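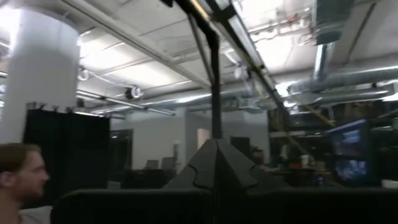
Chore automation is the use of general-purpose robots for tasks done by hand in homes and small workshops, such as clearing a table, folding towels, sorting parts or emptying a bin. Machines built for one job, like the dishwasher, are usually left out of the term. As of this writing, no general-purpose machine has been shown to do a full day of such work without help.

Claims and testing

Most public claims rest on short videos made by the companies selling the machines. These seldom say how many tries were needed, whether the robot was steered by a person, or who put the objects in place beforehand. The Storix arm was promoted in March as "ready for the kitchen," but its maker released no failure counts.

The Skerkeo trial is one of the few with published results. It logged 1,835 attempts at 16 chores, and a person had to step in on 334 of them. Emrys Lloyd, who ran the trial, called this a fair start. Critics noted that the rooms were well lit and that the same objects were used throughout. Angharad Wogan argued that the count was too kind, as a towel folded in 40 minutes was scored the same as one folded quickly.

Shop-floor use

Results are better where parts arrive in the same spot each time, though fixed machines have handled that kind of work for decades. Brorkero sells a wrist-mounted camera system meant to cope with mixed bins. Its sales material compares it with older robots and gives no figures for a human worker.

Cost

Prices are often quoted without setup, repairs or the wages of the person standing by. The Azar home unit is offered by monthly lease, and its terms allow remote operators to take over when the machine gets stuck. How often this happens has not been disclosed.

See also: Remote operation; Dishwasher; Industrial robot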